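Studar Desk Filing – data card

Version of 2/13/18. Maintained by Hafþórsson for the Wandolura records office.

Summary

Episodes of a two-armed robot doing the filing clerks' sorting work: books, notebooks and loose papers on one table, a white file organizer on the next. The release holds 3753 episodes from 11 work sessions.

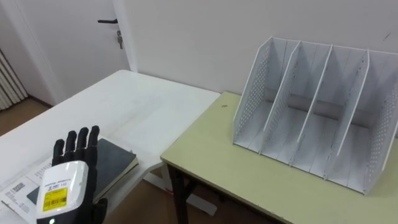
Photo: Hafþórsson / Studar project

What changes for the clerks

Before Studar, clerks put returned items into the organizer by hand, often for over 3 hours of a shift. They now check the item list, decide where unclear items go and handle anything the robot leaves on the table. Head count at the office is the same. Two clerks moved to the front desk for part of the day and asked for training on the booking system, which is still pending.

Clerks can stop a run at any time and don't have to give a reason. Stopped runs stay in the data with the label "halted".
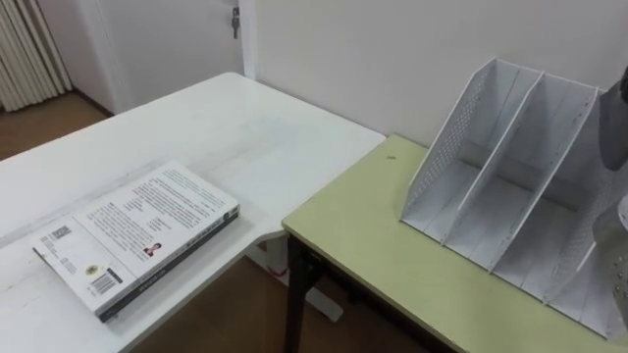
Contents of each episode

- head camera video
- joint positions for both arms
- task text, written by a clerk
- outcome label: filed, left, halted

Known gaps

Thin stapled sets are rare. All sessions use the same 2 tables. Task texts from the first session are short and sometimes name the item only – Dalomside is rewriting them for the July update.

Use

Research use only. Don't use the timing fields to rate staff.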